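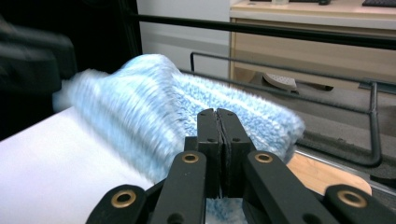
4. Changes to the work at the Grollport site

Figure 1. Cloth task with the hand-held gripper. The microfibre pad is held by a fold between the two finger pads.

4.1 What the job was before

Grollport is a linen and cleaning-textile depot. Cloths, mop pads and covers come in used, go through the wash, get checked, paired up, put on racks and sent back out. Until June the checking and racking was all done by hand, 11 people on the line, mostly on the one long table. Pay by the hour plus a small piece rate. Staff called the work "dull but yours", meaning you set your own pace inside the hour and could swap places when your wrists got sore.

Bisanen (the operator) brought in the Tellon cell to take over the picking and racking of cloths. Tapia is the training side of it: staff do the task with a hand-held gripper, the recordings go to Tellon, and the cell is updated from them. So for a good part of the shift the line workers were no longer sorting cloths as such. They were showing how cloths are sorted. Same table height, same cloths, quite different job.

4.2 Handling with the gripper

Thick looped cloths such as the one in Figure 1 were the ones staff talked about most. By hand you take a corner, shake, drop it over. With the gripper there are two pads and no fingertips, so people learnt to go for a fold near the middle and lift from there. Several said they had never thought about how they picked a cloth up untill they had to do it badly. One described it as "writing with the wrong hand, and someone keeps the page."

Grip habits varied. Older hands tended to pinch deep and carry low. Newer staff pinched shallow, moved quicker, and dropped more. Supervisors wanted one way of doing it and put a sheet up on the wall. The sheet was ignored after a bit, and Tellon asked for it to come down anyway as they wanted the variety. This left supervisors in an odd spot: told for years to make everyone do it the same, now told not to.

Over the study period 713 recordings were kept and 224 thrown out, nearly all of the latter for stops part way through. Staff were not told which of theirs had been thrown out. This came up again and again in interviews and is probably the cheapest thing on the list to put right.

4.3 Pace and pay

Piece rate could not be kept. A recorded cloth takes longer than a normal one and the worker doesn't control the resets. Bisanen moved everyone on recording to a flat rate, set a little under what the quicker workers had been making. Slower workers gained, quick ones lost. Nobody was let go in the period, but 2 of the quicker workers asked to go back to the long table and one of these later left the depot.

Breaks got better. The recording stints are short and there is a fixed rest between them, which the long table never had. Against that, wrist soreness moved rather than went away: less in the fingers, more in the thumb and forearm from holding the trigger closed. See 4.5.

4.4 Who knows what

Before, knowledge of the cloths sat with the line. Which pads shed, which ones snag, which customer sends them back knotted. After, some of that was asked for formally, in a short talk at the end of each stint, and written down by a supervisor. Workers liked being asked. They were less sure about where it went. "I told them about the blue ones in the first week, still waiting to hear." The supervisor's notes we saw were thin, often a single line for a full stint, and were not passed on to Tellon in any regular way.

There was also the plain question of training your own replacement. It was raised in every interview, mostly by the worker and not by us. Answers from managment were that the cell would take the night work, which was hard to fill. At time of writing the cell runs nights only, with one person minding it. That person's job is mainly clearing snags and putting dropped cloths back in the feed. It is paid better and is lonelier. Both were mentioned in the same breath.

4.5 Limits

One site, one contract, one kind of goods. Interviews done in the canteen, so not very private. Soreness is self-reported and we have no figures from before June to set against it. The flat rate was being looked at again when we left and the numbers in 4.3 may have moved since.

We use cookies to improve your visit to this site. By carrying on you agree to our cookie policy. Accept all | Manage settings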